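Compressed Air: Leak Survey Results and Changes to the Supply Network 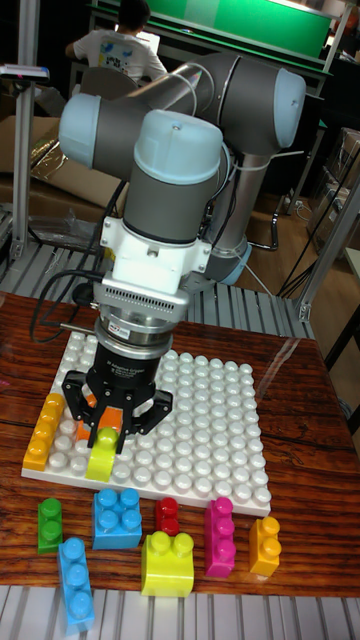
A robot arm at a wood-topped work table, wrist down over a white studded baseplate.

The September leak survey of the MacKinnon building is complete. The survey covered the compressor room, the ring main, all drops to bench level and the two branch lines that feed the Stakadberg annex. Evex carried out the work over four nights with an ultrasonic detector, starting at 10 p.m. when most machines were shut off and the background noise was low.

The survey logged 158 leaks. Most were small and sat at the points where leaks are normally found: push-in fittings, quick couplers, filter bowl seals and the threaded joints on older drop legs. Three were large enough to hear without the detector. Two of these were on condensate drains that had stuck open, and one was a cracked hose behind the packing line. All three were repaired on the night they were found.

Each remaining leak has a numbered yellow tag. Please leave the tags in place until the repair is signed off, even if the leak seems to have stopped. A fitting that is quiet at night pressure may start again when the line is at full working pressure. The tag number is the only link between the fitting and the survey record, and several tags were already missing when the follow-up check was made.

Pressure setpoint

The header pressure was raised in small steps over several years, in most cases to deal with complaints from a single point of use. Logging during the survey showed that the compressors were holding a higher pressure than any connected machine is rated to need. The drop between the header and the far end of the annex branch was the real cause of most complaints. Raising the header pressure hid the drop and increased the flow through every leak on the network.

The setpoint will be lowered in stages. Each stage will be held for two weeks before the next one begins, and the pressure at the annex end will be logged throughout. Departments that see slow cylinders, weak clamping or low-pressure alarms should report the machine number and the time of day. Please do not adjust the local regulator first – a changed regulator makes the log very hard to read.

Receiver and piping

A second air receiver, 500 gallons, will be installed at the annex end of the branch. It will supply short peaks in demand locally, so that they no longer pull down the whole line. The present branch pipe will be kept for now, but two sections with tight elbows will be replaced with long-radius bends. Black iron pipe on the north wall will be replaced with aluminum as drops come due for service. The old pipe sheds scale, and the scale has been collecting in the filters downstream.

The existing dryer stays in service. Its dew point reading was found to be off, and the sensor has been replaced with a Mornon unit that reports to the building system. The reading is now available on the utilities page along with header pressure and compressor load.

Shutdown

The receiver tie-in requires the annex branch to be isolated for one night. The main building will not be affected. Equipment that relies on air to hold a safe position must be parked and locked out before 9 p.m., and the valve at each drop must be closed by hand. Refilling will be slow, and drops should stay closed until the green tag is hung on the branch valve.

Running costs

The estimated loss from all logged leaks, at the old setpoint, was about 774 dollars a week in electricity. This figure uses the night tariff for night hours and the standard tariff for the rest. It leaves out extra wear on the compressors and the cost of filter changes. A revised estimate will be made once the tagged repairs are closed and the first pressure stage has been held for its full period.

Leak reports between surveys go to the utilities desk – give the nearest column number and the drop number if there is one.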